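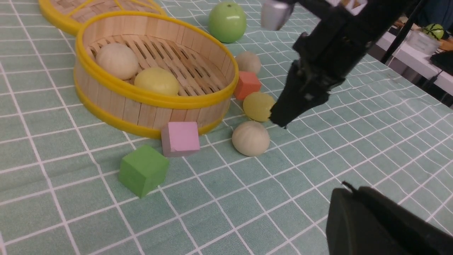 December, Cell 2, right arm

Picked up from Eluned's note in the handover log: right gripper closing late and stopping short of the commanded width. Left arm unaffected. Arm homed normally at 7:40, no faults on the Veltov controller, joint temperatures normal after warm-up.

Ran the width check first. Commanded fully closed, feeler gauge between the fingertips at three heights. Tips meet at the bottom and stay open at the top, so the fingers are toed in. Same result after a power cycle. Took the fingers off. Two of the four mounting screws on the outer finger turned with no real torque on them. No threadlocker left on either. Cleaned the threads, new threadlocker, tightened in a cross pattern. The seat under the finger had a ridge of old adhesive from the previous pads. Scraped it off with a plastic blade, wiped with alcohol, refitted.

Width check repeated: tips parallel by gauge. Re-zeroed the gripper and saved the offset as 14 counts. Old value was 643, which explains why the Olley script kept flagging it at startup. I left the old value commented out in the config in case Yamila wants to compare.

Cable: the loop at the wrist was rubbing on the housing at full roll. Moved the clip one hole back and rolled the joint end to end by hand with the brake released. It clears now. The jacket is shiny at the old contact point but not cut. Look at it again at the next service. 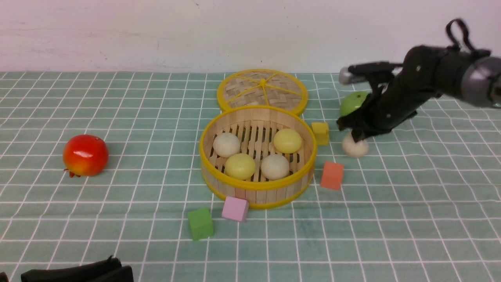 Grip force is still on the low setting from the foam trials. I want it left there until the offset has some hours on it. The soft pieces are the ones that show a bad zero first, and a white bun outside the steamer, like the one under the right gripper, is a better test than any of the cubes because it has no flat side to hide a toe-in error. Approach height for the buns stays as taught. Do not reuse it for picks inside the basket, the rim needs its own clearance value.

Wrist camera: bracket screws checked, tight. Did not redo the hand-eye calibration, as the bracket was not moved. If the picks drift to one side, redo it before touching the offset again.

Soak test: 200 open/close cycles with no load, no late closes logged. The full 2000 goes on tonight after Eluned is done with the cell.

Open items:
Threadlocker on the left gripper fingers, same check. Not started.
Order spare finger screws from Prydderch, bin is down to the wrong length.
Yamila to confirm whether the Wullus backup picks up the new config file or still points at the old folder.
Torque value for the finger screws is missing from the cell sheet. I used the one from the gripper manual. Add it.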